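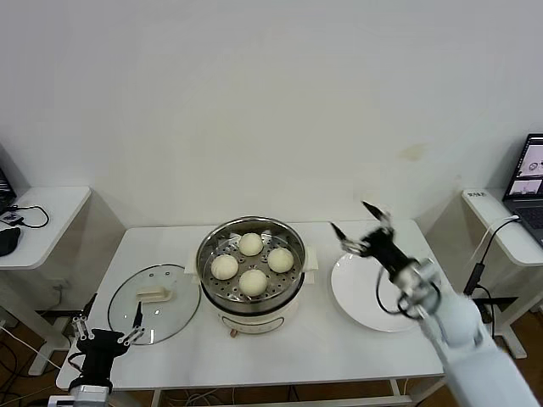 Four steamed buns in the basket of an electric steamer at Costhorpe. Photo: Ayodele Amadi

Steamed bun classes to return at Costhorpe

A short course in making steamed buns will run again at the Costhorpe neighbourhood centre after a trial in November filled both of its groups. Enrolments open on 15th January.

The new course has three evening sessions. The first covers dough and proving, the second plain buns and the third filled ones, including pork and cabbage, red bean and a pumpkin filling that was popular in the trial.

Course teacher Ľubomír Kováčik said the classes used small electric steamers instead of stovetop pots, as the ground-floor room has power points but no cooktop.

"You put the water in, put the basket on and wait," he said. "People worry about the dough, but most flat buns I see have been left to prove too long, or someone has lifted the lid to look."

He asks students to leave plenty of space between buns in the basket and to keep the lid on for a few minutes after the steamer is switched off. Plates are provided. Students should bring an apron, a tea towel and a container for taking buns home.

The centre received 147 enquiries about the trial, many from families wanting a daytime class. Kováčik said a school holiday session was being looked at, but there was no date for it yet.
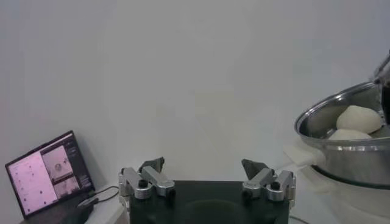
An open laptop on a white table in the ground-floor room. Photo: Ayodele Amadi

The centre has set aside $1,997 for the course, which covers flour, fillings, two more steamers and a set of spare baskets. The fee will stay the same as last time, with a lower rate for pensioners and students.

Recipes from the trial have been typed up with metric weights and will be emailed to everyone who enrols. Printed copies can be picked up from the front desk. The plain dough recipe makes enough for two batches in a small steamer, and the leftover dough can be shaped and frozen before cooking.

Anyone with a wheat or soy allergy should speak to the centre before signing up. Parking is off the Atonberg side of the building, and the rear door will be open for the evening classes.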